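Closing the gap: how thread choice shapes a repair

Suture is specified by material, structure and gauge, and each of the three affects how a closed edge behaves under load. Most purchasing arguments in teaching hospitals concern the first. The training staff at Salcombe would prefer to talk about the second.

A monofilament is a single drawn strand. It passes through tissue with little drag and leaves few spaces for bacteria to settle in. It also has memory: thread that has been wound on a card wants to return to the shape of the card, and knots tied in it need extra throws to hold. A braid is softer, lies flat and knots securely, but it saws slightly on the way through and can wick fluid along its length.

Gauge runs backwards. A 2-0 thread is thicker than a 4-0, and a 6-0 is fine enough that new trainees lose sight of the tail against the surface. The usual rule is to choose the finest gauge that will hold the tissue, given that the tissue will generally fail before the thread does.
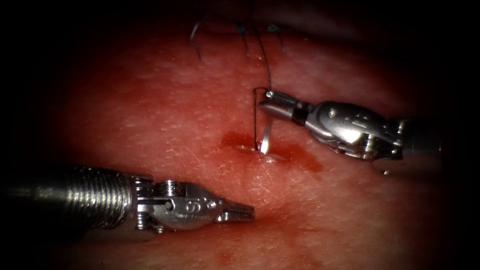
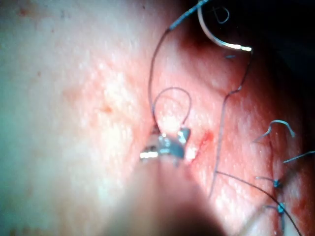 Nantana Khamphan

Practice material matters as well. The Salcombe course works through 163 pads in a term, and each is discarded after 30 passes. Past that point the needle tracks start to join up and the pad no longer resists in a useful way. Silicone from the supplier Hesska tears cleanly at the edge; the layered Skivska pad costs more and stretches before it gives, so an overtightened stitch shows as a pucker.

Stitch spacing is taught by ratio. The distance between bites should match the distance from the edge, and both should be adjusted for thickness. The Assunção log sheet, used in second year, records bite depth, spacing and knot count for every row. The archive now holds 3341 sheets. The most common fault in them is excess tension — the edges are pulled hard together when they need only touch, and the blood supply at the margin suffers for it.

Storage is the last variable. Absorbable thread degrades with moisture, and an opened foil packet should be used that day or thrown out. The course buys in lots of 1000 packets, kept in a dry cupboard away from the autoclave, with the oldest lot at the front.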